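Kinetti Talen 3311 High-Gain Preamp Pedal

Item no. 3311
Type: two-channel analog preamp for guitar and bass
Status: in stock, second revision
Page updated 9 Mar 2018

The Talen 3311 is an all-analog preamp for down-tuned guitar and bass. It takes the place of the preamp section of an amplifier and can drive a power amp directly from the Main output. It can also be used in front of a clean amp like an ordinary distortion pedal, although the level control should be kept low in that position. The circuit was designed by Larasati Oei. Final test and bias are done by hand at the Zuriveck bench.

Channels

Channel A is the rhythm channel. It has four gain stages, with a high-pass filter ahead of the first one. The filter is set by the Tight control and removes low end before clipping, so palm-muted notes on the lowest string stay separate at fast tempos. Turned fully counterclockwise, the filter is out of the circuit. Most players tuned to B or below will want it past the halfway mark.

Channel B has one stage fewer and no Tight control. It is voiced darker and compresses earlier. It was intended for leads and slow passages, and bass players tend to leave it on the whole time. Both channels share the equalizer but have separate Gain and Level controls.

Equalizer

Low: shelving, cut and boost
Mid: peaking, fixed width, centered at 1000 Hz
Bite: peaking, narrow, centered at 2000 Hz
Low Cut switch: removes content below 100 Hz from the Main output only

The Mid and Bite bands overlap. Boosting both at once raises the overall level noticeably, and Level may have to come down. For the scooped sound, cut Mid and leave Bite at noon. Cutting both will make the guitar hard to hear next to a second guitar and cymbals.

Connections

Input: quarter-inch, unbalanced
Main output: quarter-inch, unbalanced
DI output: XLR, balanced, transformer isolated, with speaker filter
Loop: quarter-inch send and return, series, after the equalizer
Channel: quarter-inch TRS for an external two-button footswitch
Power: 9 V DC, center negative, 100 mA minimum

The speaker filter on the DI output is always on. If you record through your own cabinet impulses, take the signal from the Main output, or open the case and move jumper J2 to the Flat position. The jumper is next to the transformer and is labeled on the board. Moving it does not affect the warranty.

The unit will not run on a battery. It should have its own isolated supply output. Daisy-chained supplies will work electrically, but with this much gain any noise from a digital pedal on the same chain will be audible in the pauses.

Noise gate

The built-in gate reads the signal at the input jack and acts after the last gain stage. There is one control, Threshold, on the rear panel. Release time is set by an internal trimmer, adjusted at the factory for short stops. Turning the trimmer clockwise gives a longer release, which suits sustained chords and feedback. The gate is bypassed when Threshold is at zero.

Changes in the second revision

The footswitches are now soft-touch relays, and the unit powers up in the last channel used. The loop return was too hot for some delay pedals and has been lowered. The Meijer transformer used in the first revision has been replaced with a larger one after reports of saturation on five-string bass. The tone of Channel A is unchanged. Channel B has slightly less low end at high Gain settings. First-revision units can be sent in for the loop change only. The transformer will not fit the old board.

Service

Repairs and setup questions are handled by Ningsih Nugroho. Include the serial number, the supply you are using and a list of the other pedals on the board. Please do not send the power supply with the unit unless asked. The service bench is closed for the first week of June.

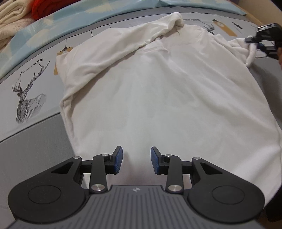
Storage and transport are simple with the 3311, but the knobs stand higher than the footswitches and take the load if the unit is packed face down. Set the Threshold control to zero before packing, and unplug all cables, including the power lead. The original carton is best for shipping. For a gig bag or suitcase, any thick, soft clothing will do, such as a long-sleeved top like the white one laid out on the bed, with the pedal on the body and the sleeves folded over the knobs. Pale fabric shows gray marks easily, so wipe the case and the rubber feet first. Do not use solvent on the lettering. A dry cloth is enough for the top panel, and contact cleaner may be used on the jacks with the power disconnected.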